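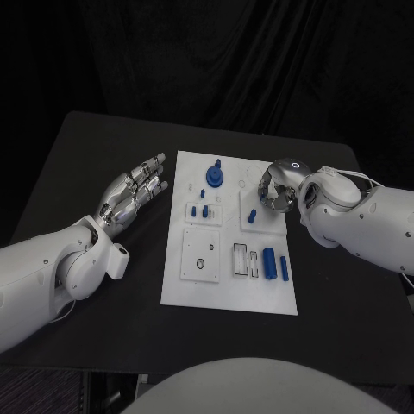

What was the main cause of the lost time on the assembly cell in this period?

The main cause was the zero position of the right wrist, which moved a little after every restart of the controller. All other faults together took less time than this one.

Search reports Enter keyword Go

Progress report, cell 2, February
Prepared by Joana Neves for Gøran Haugland, Sotomayor program office

1. State of the cell

The two-arm cell at the Fidham site is in use again. In the last report I wrote that the right arm placed the pegs beside their positions after a restart, and that we did not know the reason. We now know it. The connector of the wrist encoder had one pin which was pushed back in its housing. When the arm was cold, the contact was good enough for the start-up check, and the check gave no error. The value it stored was wrong all the same.

We replaced the connector and fixed the cable with two more clamps, so it does not pull when the elbow opens fully. After this I made the zero procedure again on both arms, although the left arm had no complaint. I wanted that both have the same date in the log.

2. Test after the repair

The test was 424 placements with the standard board and the blue parts, with a restart of the controller after each block. Of these, 400 were accepted without correction by the operator. The others were mostly the thin pegs, which are sensitive to how the gripper closes on them. I do not consider this a fault of the zero position, but I can not exclude it fully, and I will look at the thin pegs separately.

Before the repair, the same test gave 287 accepted placements from the same number. I ask you to compare these two values with care. The earlier test was made with the old gripper pads, and the pads were also changed in this period.

3. Maintenance routine

The routine is now written down and hangs at the cell. The daily part takes 15 minutes and is done before the first run:

- Wipe the board and the gripper jaws with a dry cloth.
- Move both arms to the park position by hand control and listen to the elbows.
- Look at the cables along both arms, especially where they go into a connector.
- Start the controller and let it warm up with the slow program.
- Touch the reference mark on the board with the right gripper and write the deviation in the log.

If the deviation is over the limit, the operator stops and calls me or the technician from Tendia. He should not correct the value himself in the software. This happened two times in the autumn and made the search for the cause much longer.

The screws in the arm covers are checked monthly. One screw on the right upper cover was loose at the last check and has been tightened.

4. Open points

The spare encoder connector is ordered from Jedia but not delivered. Until it arrives we have no replacement on site, and if the same pin fails again the cell will stand still. I asked for a delivery date and got no clear answer.

The calibration of the hand on the left arm is still done with the old program. It works, but it needs a person who knows it, and at present this is only me. I would like to use part of the remaining budget for two days of training for the second operator. The cost is inside the approved amount, so I need only your agreement by mail.

5. Next period

I will repeat the placement test without changing any part of the cell, in order to have a clean comparison. After this we will begin with the thin pegs. The next report will include the deviation log as an attachment.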